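In defence of the cloth

I gave up kitchen roll in November and I've become a bore about it. My sister-in-law Consolacion Padilla has banned the subject at the table, so you lot are getting it instead.

What set me off was tidying the cupboard under the sink and finding we had more paper in there than food in the fridge. We were tearing off three sheets to deal with one drip of tea! My gran in Toledo had a rag over the tap and a rag on the oven door, and her kitchen was cleaner than mine has ever been.
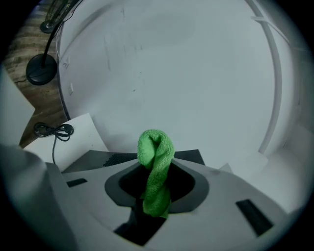 Cloths get a bad name, and I blame the way we treat them. People leave them in a soggy heap by the plughole, they go sour, and then everyone says cloths are dirty and buys another pack of roll. Wring the thing out! Properly, I mean, both hands, until it's a tight spiral like the green microfibre one up there, with its fuzzy ridges all wound round each other. Then shake it loose and hang it somewhere the air can get at it. I do mine after every wash-up and it takes no time at all – less than hunting for a new roll, anyway.

I'm also firmly in favour of loud colours. A beige cloth vanishes on a beige worktop and you find it days later behind the toaster. A bright green one you can spot from the hall, and you can decide that green is for the sink and some other colour is for the floor, and stick to it (my husband doesn't, but I live in hope).

I'll admit microfibre isn't perfect. It grabs at dry hands, which I hate, and fabric softener ruins it. For glasses I still go back to an old cotton tea towel. But for the daily wiping I wouldn't swap.

Comments

Jostine: Converted years ago. Ours go in at 60 with the towels, no softener.

Horo: Sorry, bacon fat is a paper job and always will be.

Ernar: What do you do about the smell in summer? Mine get changed every day and still pong.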